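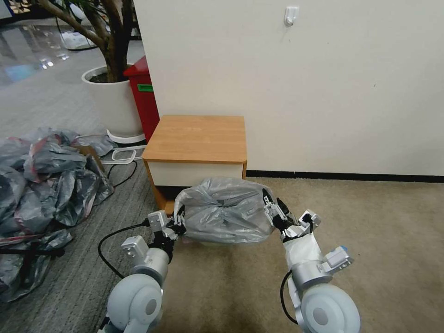 **When can residents of Stallville start booking home pickups of used furniture and household goods?**

Bookings open on 13 May 2019, by phone or at the counter of the Arkholm store on Oster Road, and the first trucks go out the following week.

**ARKHOLM OPENS HOME PICKUP SERVICE TO ALL OF STALLVILLE**

STALLVILLE – Arkholm, the secondhand furniture and household goods store on Oster Road, is opening its home pickup service to every address inside the town limits. Until now the service has been limited to the streets north of the rail line, where it ran as a trial over the winter. Arkholm collected from 86 homes during the trial.

Under the service, a two-person crew comes to the home, loads furniture, lamps, kitchenware, bedding and other household items, and takes them to the Oster Road building to be sorted. Goods in usable condition are cleaned, repaired if needed and sold in the store. Goods that can't be sold are broken down for wood, metal and textile recycling where possible. What is left goes to the county landfill at Arkholm's expense.

Pickup is free for loads that include at least one piece of furniture in saleable condition. Loads without one are charged a flat fee of $25, payable by card or check when the crew arrives. Any single item over 200 pounds needs to be mentioned at the time of booking so that a third person and the right equipment can be sent.

"We got a lot of calls during the trial from people who lived on the wrong side of the tracks, so to speak, and we had to turn them down," said Chiamaka Amadi, general manager of Arkholm. "We had one truck and we were using it for store deliveries too. Now we have a second truck and the crew hours to go with it."

The second truck is operated by Abdel Hamid, a moving company based in Stallville, under a one-year contract. Abdel Hamid's crews will carry out all pickups south of the rail line and will fill in on the north side when the schedule is full. The contract can be renewed for a second year.

## What the service accepts

Arkholm accepts the following from homes:

- Beds, bed frames and headboards
- Nightstands, dressers, bookcases and desks
- Tables and chairs, including single chairs
- Sofas and armchairs with no tears, heavy stains or strong odor
- Lamps, mirrors and framed pictures
- Dishes, pots, pans and flatware, boxed
- Curtains, towels, sheets and blankets, bagged
- Hand tools and garden tools

Clothing is accepted only as part of a larger load. Shoes are accepted in pairs.

The service does not accept mattresses, cribs, car seats, paint, chemicals, tires, pianos, tube televisions, refrigerators or air conditioners. Mattresses and refrigerators can be taken to the county transfer station. Particleboard furniture is looked at case by case, and crews may leave it behind if the panels have swollen or the joints no longer hold.

Crews will carry items down stairs from any floor. They will not take doors off hinges, remove wall-mounted units or disconnect appliances. Residents who need that kind of help should arrange it before the pickup date.

## How to get a home ready

Arkholm asks residents to do the following before the crew arrives:

1. Set aside everything that is meant to go, in one room or along one wall if there is space. Items that are staying should be somewhere else or clearly marked.
2. Empty all drawers and cabinets. During the trial, crews found mail, jewelry, prescription bottles and in one case a passport in furniture that had already reached the store.
3. Box anything breakable and write "fragile" on at least two sides. Newspaper is fine for wrapping.
4. Put soft goods such as towels and curtains in closed bags. Any plastic bag will do as long as it holds together when lifted. Overfilled bags tend to split on the stairs, so two light bags are better than one heavy one.
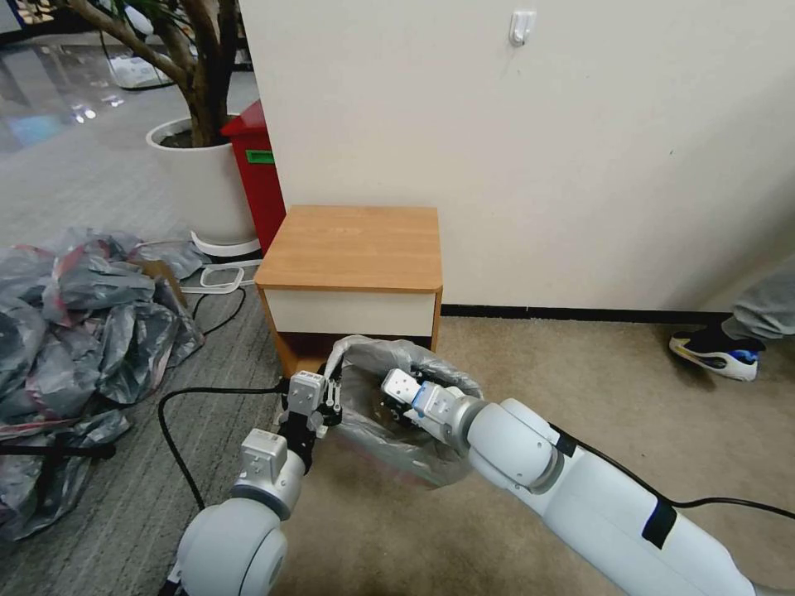 5. Keep hardware with the piece it belongs to. Screws, shelf pins and bed bolts can go in an envelope taped to the inside of a drawer or the back of a panel.
6. Clear a path to the door and keep pets in a separate room.
7. Have an adult at home for the whole pickup. The crew needs a signature on the load sheet before it leaves.

Items found in furniture after pickup are logged and held at the store for 60 days. Donors are called at the number on the load sheet. Cash is held in the same way.

## The trial

The winter trial was set up to find out how long pickups take and how much of what comes in can be sold. Pickups from apartments took longer than pickups from houses, mostly on account of parking. Arkholm has since added a question about parking to the booking call and now asks apartment residents to check whether the building requires a reserved elevator.

Furniture sold faster than the store had expected. Small pieces did best, above all nightstands, stools and narrow bookcases, many of which were gone within days of going on the floor. Large entertainment centers did worst, and the store has cut back on how many it will take at one time. Residents with one to give may be placed on a waiting list.

"If it fits in the back of a regular car, we can sell it," said Oskari Saarela, workshop supervisor. "People come in for a lamp and leave with a little table. The big wall units take up the space of six other things and sit there all season."

Saarela's workshop at the rear of the building handles regluing, refinishing, drawer repair and lamp rewiring. It has been enlarged by 200 square feet, taken from what used to be storage, and has a new dust collection system. The workshop will take on one more repairer by October. Applicants should have experience with wood furniture; upholstery skills are useful but not required.

## Prices and credit

Donors receive a store coupon worth 10 percent off one purchase, good for six months. Coupons can be given to another person but cannot be combined. Arkholm does not buy furniture and does not sell on consignment.

Donated goods are priced by the store, and donors are not told the price in advance. Most pieces of furniture are marked between $15 and $150. Pieces expected to sell for more than $300 are looked at by an outside appraiser before they go on the floor.

Arkholm is a privately owned business, and donations to it are not tax deductible. Residents who need a receipt for tax purposes should contact a registered charity. The store can provide a list of those in the county that take furniture.

## Estates and moves

The same service can be used by families clearing a home after a death or a move to assisted living. For these jobs Arkholm sends a staff member to walk through the home first and agree on what will be taken. The walk-through is free. Whole-home clearances usually take two visits and are billed by the hour at a rate given in writing beforehand.

Kayode Idahosa will be in charge of estate and whole-home work. He has been with the store for five years, most recently as delivery lead.

"Families are often trying to do it in one weekend, with people flying in," Idahosa said. "My advice is to take out the papers and photographs first and leave the furniture until last. The furniture is the easy part."

Landlords and property managers may also book, but must confirm in writing that they have the right to dispose of the contents. Arkholm will not collect goods from an occupied unit without the tenant present.

## Schedule and booking

Pickups run on weekdays between 8 a.m. and 4 p.m., in two-hour windows. The crew calls when it is on the way. There are no pickups on public holidays. Changes and cancellations are free up to noon on the day before. A missed appointment without notice is charged at $25.

Bookings are taken by Jussara Bezerra and her staff at the front desk during store hours. Callers should have a list of the larger items ready, along with the floor number and any parking limits. Online booking is planned but has no start date yet. The wait for a pickup is expected to be longer than usual during the first month.

Residents can still bring items to the loading door on Oster Road without an appointment whenever the store is open. Items should not be left outside after hours.

**About Arkholm**

Arkholm sells used furniture and household goods from a 1950s warehouse building in Stallville. It was founded by Bogdan Pawlak, who remains the owner.

**Media contact:** Chiamaka Amadi, Arkholm, Oster Road, Stallville. Interviews and visits to the workshop can be arranged with one day's notice.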